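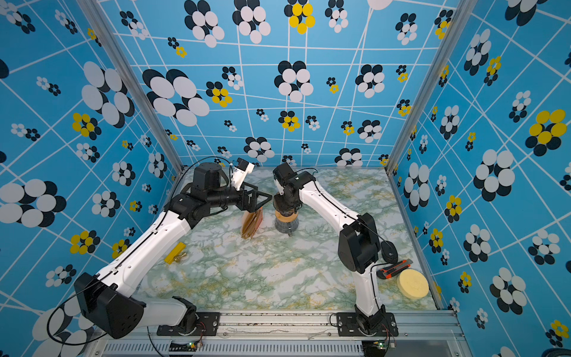 Can a person with a temporary permit vote in the town council election?
In Plarano, only citizens can vote for the council. Residents with a permit may still speak at public meetings and join the advisory boards.

Many people in the Foley district did not know the second part. When I moved there, I believed the town hall was only for paying bills. Then a neighbor took me to a Monday meeting about the bus line, and I saw that half of the speakers had come from another country, as I did.

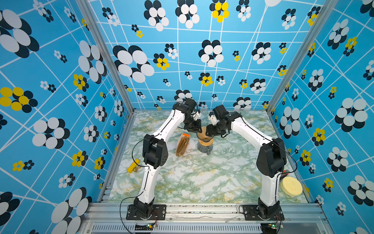 White robot arms and a marbled tabletop, with flowers on the blue walls.

The Bengate Center gives a free course on residence papers and local rights. It has 8 lessons, and the last group had 40 students. The youngest was 19 when he arrived and is now 49, and he still keeps his first permit in a plastic sleeve. The teachers explain the words in the letters, for example "dependent" and "sponsor", which can decide if a family stays together.
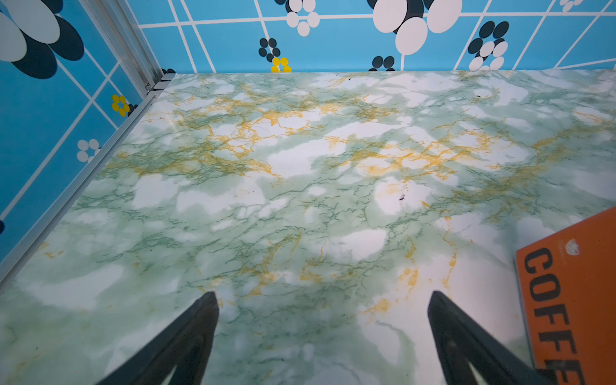 How long does it take to renew a permit?
The office in Sturard asks for 6 months. Students in the course say it is better to send the papers early and keep a copy of each page.

The waiting is the hard part. During this time a person can work, but some employers see the old date on the card and refuse. The center writes a letter for them, and often it is enough. 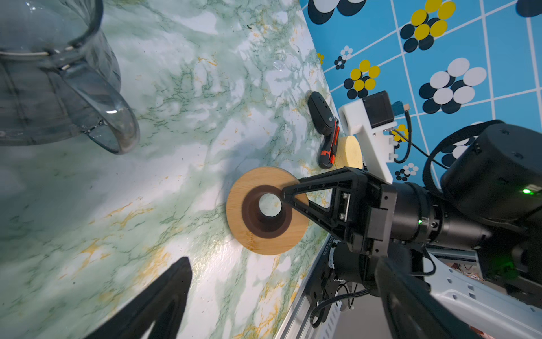

One reader wrote to us that the letter did not help her, and that she lost a good job in June while her renewal was still open. She would like the office to print a new date on the receipt, so that an employer has nothing to ask.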